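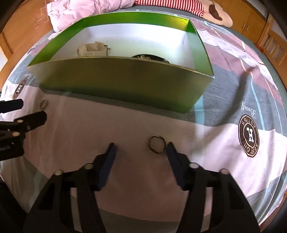 Fig 1. Open green box with the two jaws in front of it, dark band on the sheet between them. Second gripper at left.

Visit report — hand-held gripper demo, Skemitz open day
Intro to Automation, section 2, October

1. What we went to see

Skemitz had its open day and our section got the afternoon slot. Three stops: the Sterkora conveyor line, a talk by Jendeo about warehouse arms, and the hand-held gripper demo. Everyone was told to write up one stop. I picked the grippers because the conveyor was loud and I didn't get half of what was said. Also the talk was mostly slides.

The task in the demo is tidying small stuff into a box. Sounds easy. It is not that easy.

2. Setup

Two black grippers, one per hand. Each has two jaws on linkages, with pivot caps where the parts turn. The pads on the jaws are dark blue. You squeeze a handle and the jaws close, let go and they open again. Camera sits on the tool so it sees pretty much what the jaws see, in a very wide curved view. No motors on this version. The person is the motor.

The work surface is a bed with a patterned sheet, pink and gray mostly. Target is a wide shallow box, green outside and white inside. Small items go from the sheet to the box. Fig 1 has a beige crumpled thing in the box already, like a little pouch or cup, and a black rounded one farther right. Still on the sheet are the thin dark band by the right jaw and a smaller grayish ring way over to the left.

3. What the staff explained

The recordings go into a training set for an arm controller called Tsegaye. They want 200 good runs per task before they train anything, and for the tidying task they were at 355 so they're already past it. Goal for all tasks together is 1000. A run gets thrown out if the operator drops something off the bed or if a hand gets in front of the lens.

Somebody in our group asked why not do it on a clean table. Answer was that a lab table is too easy, cloth moves and folds and makes shadows and the arm has to deal with that later. There's a fold shadow next to the box in Fig 1, a long dark one. They said the early version of the software kept trying to pick up shadows like that. Also printed stuff. The sheet has big oval emblems with an H and some lettering, and flat prints can fool it too.

4. My turn

We each got to try, 40 seconds a person. My notes from right after:

— rings and bands are the worst. Thin, lie flat, nothing to grab. You have to come in low and pinch one side of the loop
— going straight down from above doesnt work, jaws just push the band into the cloth
— soft things are easy, anything crumpled you can grab anywhere
— two hands is harder than one, I kept forgetting the left
— low box walls help. With a taller box I would of hit the rim every time

I got one band in and lost the other one in a fold. The person after me did better by pressing the sheet flat with the left gripper and picking with the right. Should have thought of that.

5. Connection to class

In class we did open loop vs closed loop. With the hand tool the loop is closed by a person, by eye. You see the jaw is off and you fix it without thinking. The arm has to learn that correction from the recordings, and that's the reason they keep runs with a missed grab in them as long as the operator recovers. I did not expect that, I figured they'd only keep the perfect ones.

Other thing is compliance (ch. 4). The bed gives when you press on it. On a hard table a jaw coming in too low would jam, on a mattress it sinks a bit.

6. Problems / things I didn't find out

Didn't get to see Tsegaye run on the real arm, it was down for the afternoon. So I can't say how good it is. Forgot to ask how they measure the jaw opening if there's no motor in there — maybe from the video? Also no idea what a set of these costs. The handout has a contact address, I'll write to them before the final version is due.

7. Sources

Skemitz open day handout, 2 pages
Own notes
Class slides, weeks 3 and 4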